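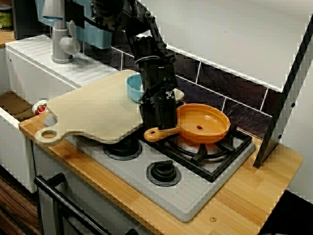 Orange frying pan and cutting board on the toy stove.

Grerkuswood Toy Library
Minutes of the members' meeting, 7 Dec 2018

Present: Ekua Dogbe (chair), Edgars Vītola, Indrek Laur, Helju Laur (minutes)
Apologies: Ott Siliņa

1. Minutes of the last meeting
Approved with one change. The Minness branch closes at 6, not at 5.

2. Loans
Edgars reported 279 loans since June. Puzzles are still the slowest to come back. Ekua asked for reminder calls to start after 20 days - the present rule is unclear and people read it differently. Agreed.

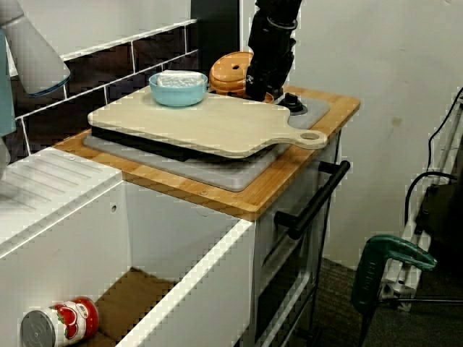 Indrek said the loan cards are running low and the printer in Usalgate has raised its price. He will ask Schnyder for a quote before placing an order. Helju would like a larger space for the return date on the new cards.

3. Opening hours
Saturday mornings were discussed again. Edgars can cover six of them, but only if a second person has a key. Left open until Ott can be asked.

4. Late fees
Helju proposed dropping fees for families who bring everything back within the same month. Indrek was against - he thinks the fee is small enough already. Put to a vote and carried, three to one.
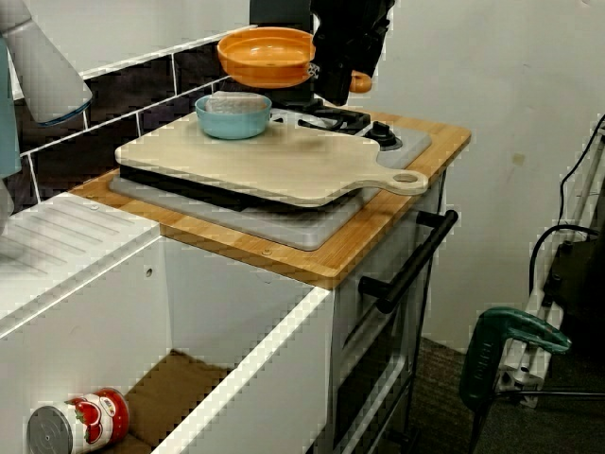
5. Any other business
The side door sticks. Indrek will plane it.
Ekua has the spare shelf brackets if anyone needs them.

Meeting closed at 8:40.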